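Section 4: Leveling and Fixing the Plolley 730 Table

Read this section before placing any load on the top. The table must be assembled as described in Section 3, with all four leg bolts finger-tight only.

4.1 Leveling

1. Move the table to its final position. Lift it by the side rails. Do not drag it.
2. Turn each leveling foot clockwise until it stops, then back it out two full turns.
3. Place a spirit level along the long side of the top, then across the short side.
4. Adjust the feet one at a time until the bubble is centered in both directions.
5. Tighten the leg bolts to 18 Nm, working in a diagonal pattern.
6. Check the level again. Tightening can shift a leg slightly.

CAUTION: Do not extend any foot more than 26 mm. On floors that need more adjustment, fit the Michiels spacer plates (sold separately).

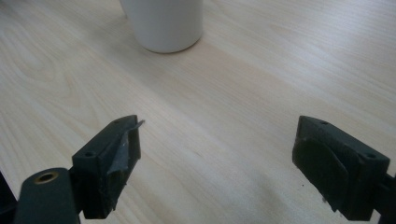

Zotthorpe Product Documentation, Technical Writer
Updated January 9, 2025

4.2 Care of the Wood Top

Grain pattern and color differ from one top to the next. Darker streaks and oval figure in the grain are natural and are not covered by the warranty.

1. Wait 71 hours after applying finishing oil before putting cups or dishes on the surface.
2. Wipe up spills at once with a soft, dry cloth.
3. For regular cleaning, use a damp cloth and wipe along the grain. Dry the surface afterward.
4. Re-oil the top when water no longer beads on it. Use Stetden clear oil or an equivalent product.

NOTE: Oil-soaked cloths can catch fire on their own. Lay them flat outdoors to dry before disposal.

CAUTION: Do not use scouring pads, bleach, or cleaners containing ammonia.

4.3 Rechecking the Bolts

Retighten the leg bolts after the first month of use and each December after that. If a bolt will not hold its setting, replace the bolt and washer together. See Section 6 for part numbers.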